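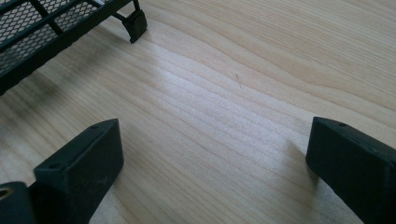
1/ Femel handheld gripper kit, review thread
Two weeks with the Femel, a hand-held gripper with its own camera, used to record table tasks for arm training. I paid list price. Ziltmont and Wosance comparisons are at the end, for the people who asked in January.

2/ What ships
Handle, trigger linkage, two finger blocks, camera mount, a bag of M3 screws, one hex key. No case. The manual is a 4-page PDF, and page three is the parts list again with different part names. Use the names on page two when you write to support.

3/ Assembly
Took me an evening. The linkage goes together only one way, which is good. The trigger spring does not, and the drawing shows it mirrored. If the fingers rest closed instead of open, flip the spring.

4/ Fingers
Matte black, blocky, squared tips, small round holes in the upper faces. The finish has a faint grain and picks up pale scuffs and dust. Cosmetic only, as far as I can measure. I wipe them down with a dry cloth before a session and leave it at that.

5/ Inserts
The mounting block takes brass-colored threaded inserts. I have had the fingers off and on more times than I want to admit and no insert has spun. My previous kit threaded screws straight into the plastic and was finished by the second month.

6/ Finger alignment
Mine arrived with one tip sitting slightly ahead of the other. Loosen both screws on the leading finger, close the trigger on a flat steel rule, retighten. Repeat after any drop. There are no witness marks, so draw your own with a paint pen.

7/ Camera view
Wide enough that both fingers stay in view with the jaw open, plus a good area of table beyond them. The tips sit low in the picture. For approach footage I would take this over a tighter lens. For small parts I would like the tips higher, and the mount has no tilt adjustment to get them there.

8/ Exposure
This is the weak point. On a pale blond wood tabletop the overhead light leaves a bright patch that goes close to white, and the grain nearly disappears inside it. Auto exposure does not recover it. Black objects on the same table come out readable, including fine mesh, so the range is fine at the dark end.

9/ Exposure, continued
What helped: moving the lamp off to one side and locking exposure before the first take. What did not: the "indoor" preset, which seems to change white balance and nothing else. A matte cloth on the table fixes it completely but then all your data has a cloth in it.

10/ Tracking
Wood grain gives the tracker plenty to hold on to. Plain white laminate does not. On laminate I lost tracking on fast wrist turns often enough to stop using that desk. The software tells you only after the take is saved.

11/ Wire and mesh objects
I spent most of Tuesday on a black metal mesh rack. It is a fair test for any parallel gripper: thin bars, short legs, very little flat area. Flat-tipped fingers have to meet a bar square on. Come in at an angle and the bar rolls toward one edge of the pad.

12/ Wire and mesh objects, continued
Best approach I found was along the frame bar, jaw across it, slow close. Grabbing a leg works but the whole rack swings when lifted, and the swing shows up in the trajectory. Femel sells a grooved fingertip set separately. I have not tried it.

13/ Force
No force sensing at this price. The trigger has decent feel through the linkage, so you know when you have contact, but the recording does not. If you need force in the data, this is the wrong kit.

14/ Battery and storage
The handle battery gave me 60 minutes of recording per charge, every time, which suggests a software limit. It charges over USB-C. You can record while plugged in, though the port faces the wrist and a straight plug digs in. Get a right-angle cable.

15/ Volume
I logged 200 takes on the original fingers and screws. Linkage play at the end was the same as at the start by hand feel. I don't own a gauge fine enough to put a number on it.

16/ Support
One ticket, about the spring drawing. The reply came from Zübeyde Canpolat, with a corrected drawing attached and a note that the PDF would be updated. The PDF on the site still has the old one as I post this.

17/ Versus Ziltmont
The Ziltmont is lighter and has camera tilt. It also has a softer trigger and fingers that flex visibly under a full squeeze. I would use it for cloth and light packaging. For anything rigid, Femel.

18/ Versus Wosance
Better software by a distance: live tracking status, batch rename, proper export. The hardware is fine. The price is double, and spare fingers are sold only in sets with the mount. If several people share one unit, the software is worth paying for.

19/ Export
Femel writes video and a pose file per take. Timestamps matched on every take I checked. File names are a counter that resets when you swap the card, so rename before you merge folders. I found this out after merging folders.

20/ Who should buy it
One person, one or two well-lit tables, rigid objects. Budget for a spare finger set and that cable. Skip it if your work surface is glossy and your lights are fixed.

21/ Next
Panyasiri is supposed to have a kit with swappable tips. I have an order in. Same rack, same table, new thread when it gets here.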